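Chapter 7
Two Small Tools and a Thread

By the end of Chapter 6 the Druto bench had two arms bolted to a common plate, a working emergency stop, and a control box that could be opened without unplugging anything else. The arms could reach points and return to them. In this chapter they get wrists, jaws and a job.

The job is stitching. It asks a great deal of a small machine. A needle has to be held firmly at one angle, pushed along its own curve, let go, and picked up again from the other side. The thread follows it everywhere and gets into places where it isn't wanted. If your bench has slack in a cable or a jaw that doesn't close evenly, stitching will show it sooner than any test in the earlier chapters.
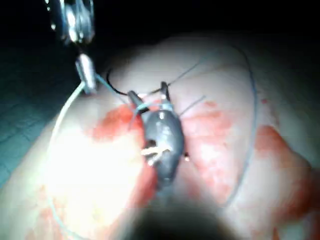

Figure 7.1 Curved needle and thread at the jaws of the central instrument.

You will need the finished bench from Chapter 6, the Lotel cable set, a curved needle, suture thread, and something to sew. The Sotholm workshop, where the bench was first built, keeps a shelf for this chapter's parts so that members don't mix them with general stock. If you are working at home, use a lidded box. Curved needles are easy to lose and unpleasant to find. Count them out and count them back in.

Set aside 30 minutes for threading each wrist the first time. It will go faster later, but the cables must be seated in their pulleys before any tension is applied, and a cable that has jumped its groove looks almost the same as one that hasn't.

7.1 What the wrist does

Up to now, the arm has pointed the tool by moving the whole shaft. That works for pressing buttons and lifting blocks. It fails when the shaft must stay nearly still and only the tip may turn. A wrist puts the bending close to the jaws. Thin cables run down the shaft from motors at the back, pass over small pulleys, and pull the joint one way or the other.

The cost is that the motor is now a long way from the thing it moves. The cable stretches a little. Friction in the shaft eats some of the pull. The controller knows where the motor is and has to guess where the jaw is. Section 7.4 covers how to measure the error and correct for most of it.

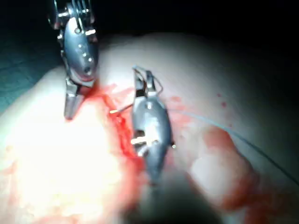
Figure 7.2 Both instruments at the incision. The pulleys and cables of the left wrist can be seen at the top.

Both tools on the bench have the same kind of joint, but they are given different work. One drives the needle. The other waits, receives the needle, and manages thread. We call them the driver and the helper throughout, and the code uses the same names. Label the cables at the motor end before you fit the second wrist. Swapped cables give you a joint that moves smoothly in the wrong direction, and on a stitching bench that can bend a needle.

7.2 Thread as an obstacle

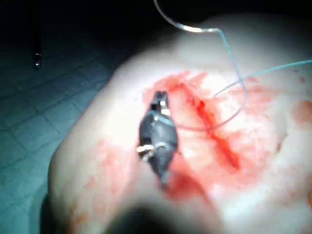 Motion planning in the earlier chapters treated the workspace as fixed. You measured the plate, entered the positions of the clamps, and the planner kept the arms clear of them. Thread can't be entered that way. Its shape changes whenever either tool moves. The pale blue strand sweeps over the incision in a wide arc and passes just to the right of the instrument's tip, so a planner that knew only about the pad and the two arms would see free space there. The Akbulut planner used in this book deals with the problem simply. After each pull it lifts the tool clear before moving sideways. This is slow. It also works often enough to learn on.

7.3 Seeing the tip

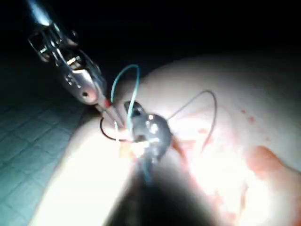
Photo: Sotholm Workshop

Polished metal is hard on a camera. A bright lamp close to the tools gives strong glare on the pale surface and hard white spots on the instruments, while the background falls away to black. Detail in the glare can't be recovered afterward in software. Lower the exposure until the brightest part of the surface shows some texture, then check whether you can still follow the thread. If you can't, move the lamp before you change anything else.

Before you begin

Complete the following with motor power off.

Check that both jaws open and close by hand without catching.
Confirm that every cable is labeled at the motor end.
Run file 623 from the book's download folder and compare the printed joint list with your own wiring.
Put on eye protection before handling needles.

Section 7.4 starts with the driver wrist fitted and the helper arm parked.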